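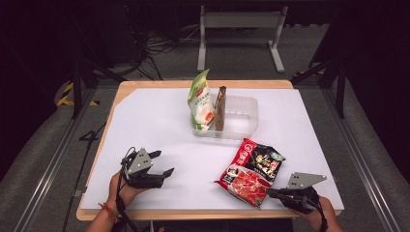
Bernice Ankrah wrote to me after my last letter that a paper mill is a boring place to visit, because all the interesting work is done by trees. I went anyway, and I would like to tell her she should come with me next time.

The mill in Lalgate opens its doors to visitors once in the year, and this year it was on 31st March. The bus from the station leaves only every hour, so I arrived too early and waited in the yard with other people. There was a smell like wet cardboard and cooked potatoes. After some minutes one gets used to it.

Our guide was Ekua Adjei. She spoke slowly and clearly, which I liked very much, as the machines are loud and English is my third language. We were divided into groups and received ear plugs and a yellow vest. Mine was too big.

First we saw the pulper. It is a very big round tub, and bales of old office paper fall in from a belt. The water turns it into a grey soup. Ekua took out a little with a ladle and let us feel it between the fingers. It was warm, and softer than I expected. Then the soup goes through sieves which take away staples and glue.

The paper machine itself is 197 metres long. I walked beside it from the wet end to the dry end and I was quite tired after. At the beginning the sheet is nearly all water and it lies on a moving wire. Then come the presses, and after them the hot cylinders. In this part the air is so hot that my glasses became white - I had to stop and clean them and I missed the explanation about steam. At the far end the paper is rolled on a steel core, and one full roll weighs 3,000 kilos.

The part I enjoyed most was the small testing room. A woman there tore strips of paper in both directions and showed us that it tears straight in one direction and crooked in the other. This is the grain. I have folded letters all my life and I did not know this word.

In the old rag store we could make a sheet by hand with a mould. Mine had a hole. They dry the sheets on felt and send them by post, but it takes until August, so I must be patient.

The visit costs 4 pounds and lasts three hours. The canteen was open and the soup was good. Please wear closed shoes, they did not let in one man with sandals. The last bus back goes from the main gate and not from the yard.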